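Kilgate Sloping-Sided Metal Bin, Grey

Home > Storage and Handling > Open Bins > Metal Bins

Product code: 3607
Range: Kilgate open bins
Finish: Grey paint, inside and out
Sold: Singly
Availability: In stock

Overview

The Kilgate is a plain open bin in painted metal, with a flat floor and sides that slope outwards from the base to the rim. It has no lid, no dividers and no moving parts. It is meant for loose items that need to be held in one place and picked out again: returned goods, mixed small stock, toys, bathroom items, spare parts, offcuts.

Because the sides lean back, light reaches the floor of the bin and there is room for a hand at the corners. Things that land against a side tend to slide down on to the flat. Small round items will still roll about, and if you need each item to stay put you should look at the Pitano divided tray instead.

The bin can stand on a bench, a table or a strong shelf. It is not made to hang on a louvre panel and it has no holes for wall fixing. If you want it fixed down, use the Lekota base clips, which hold the outside of the bottom edge and need no drilling into the bin itself.

What is in the box

1 x Kilgate bin
4 x stick-on feet
1 x care card

Base clips, label holders and liners are sold separately.

Specification

Height, floor to rim: 285 mm
Maximum load, evenly spread: 40 kg
Floor: flat
Sides: sloping on all four sides
Top: open, folded rim
Colour: grey only
Assembly: none needed

The load figure is for a bin standing on a flat surface with all four feet fitted. It does not apply to a bin resting on bars or on the edge of another bin. Do not lift the bin by one side when it is loaded.

Using two or more bins together

Many customers set bins one behind the other, with one for items coming in and one for items that have been checked. The rims can touch. From the front, the raised rear rim of the first bin will hide part of the second, so if the person using them is seated, put the second bin on a low riser or set the two side by side.

Empty bins nest inside each other for storage. Put a sheet of card or cloth between them. Bins nested without anything between them will rub paint off each other along the sides, and a tall stack can be hard to separate. We suggest no more than eight in a stack.

Choosing between the bin and the tray

The Kilgate bin suits mixed items of different shapes. The Pitano tray is shallower and comes with removable dividers, so it suits sorted items of the same kind. The tray costs a little less and is easier to wipe out. The bin holds more and is harder to tip.

For very light goods such as packaging or soft toys, either will do and it comes down to the space you have.

Paint and wear

Please read this part before ordering.

The grey finish is a working finish. It will mark. Hard items dropped in from above will scratch the floor, and anything dragged up the side will in time take the paint off. Once paint has chipped, the bare patch usually grows along the line where it is knocked most often.

Wear of this kind does not affect the load rating, but it does matter where the bin is kept. In a dry room a chipped bin can be left as it is. In a damp store or a garage, touch up bare metal before rust sets in. Marks, scratches and chips from use are not covered by the guarantee. Dents present on delivery are covered, provided you tell us within 14 days.

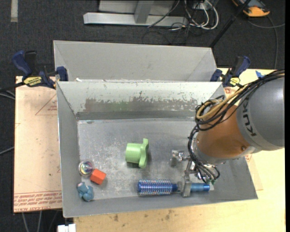 Well-used grey bin with mixed small items. Chipped paint along the rear wall; scuffs and scratches on the floor.

If you would like to keep a bin looking new, fit the Zistura liner. It is a cut-to-size soft mat for the floor only and lifts out for washing. It also cuts down the noise when hard items are dropped in. The liner does not protect the side walls.

Touching up

1. Empty the bin and wash it with warm water and a little washing-up liquid.
2. Dry it fully, including the seams where the walls meet.
3. Rub the edges of the chipped area with fine abrasive paper until you cannot feel a step.
4. Wipe off the dust.
5. Brush on one thin coat of the grey touch-up paint. Leave it overnight, then add a second.

The touch-up paint comes in a 100 ml tin with a brush in the lid. The colour is matched to new bins and may look darker than the paint on an older one.

Cleaning

Wipe out with a damp cloth. Scraps of paper and dust collect at the ends of the rim and in the corners, and a dry paintbrush is the easiest way to get them out. Do not use wire wool, scouring powder or a pressure washer. Coloured smears left by plastic items can often be removed with a little white spirit on a rag; try a small patch first.

Questions we are asked

Can it be used for food?
No. The paint is not a food-safe finish.

Will it hold water?
No. The seams are not sealed. A small spill will stay in for a while but will find its way out at the corners.

Can I leave it outside?
We do not advise it. There are no drain holes, and rainwater will sit on the floor.

Is there a lid?
There is no lid for this bin at present. A lid for the Pitano tray will not fit.

Do you make it in other colours?
Grey only. A white version was dropped last October.

Delivery and returns

Bins are sent in a plain carton, up to four nested in each. Unused bins can be returned within 30 days in the original carton. We cannot take back cut liners or opened paint.

Goes with this item

Lekota base clips, set of four
Zistura floor liner
Grey touch-up paint, 100 ml
Pitano divided tray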